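# Greltley hand gripper, kit version 3

The Greltley is a two-finger gripper which you hold in your hand, made for people who build at home or in a shared workshop. You move it through a task yourself, and your recordings can later be used to teach a robot arm. Joni Niskanen drew the parts, and Chidubem Haruna wrote the assembly guide.

The finger pads are dark green blocks with two small holes in the top face. The mounting piece takes a brass insert, so you can open and close the joint many times without damage to the plastic.

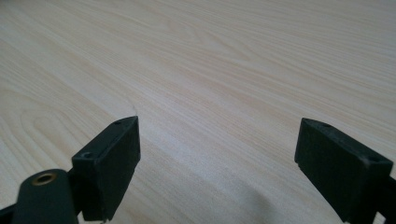 *Greltley with the fingers open over the bench top.*

**In the kit**

- two finger pads with screws
- mounting pieces with inserts already pressed in
- side brackets
- printed guide, 31 pages

Part number: 3712. Assembly takes one evening – please keep 40 minutes more for the first alignment.

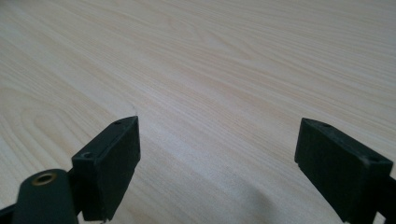
Before you tighten the pad screws, put both fingers over a flat table and check that they face each other. Tighten the left side first, then the right. If one pad sits higher, loosen its bracket by half a turn and try again. Spare pads are sold in pairs.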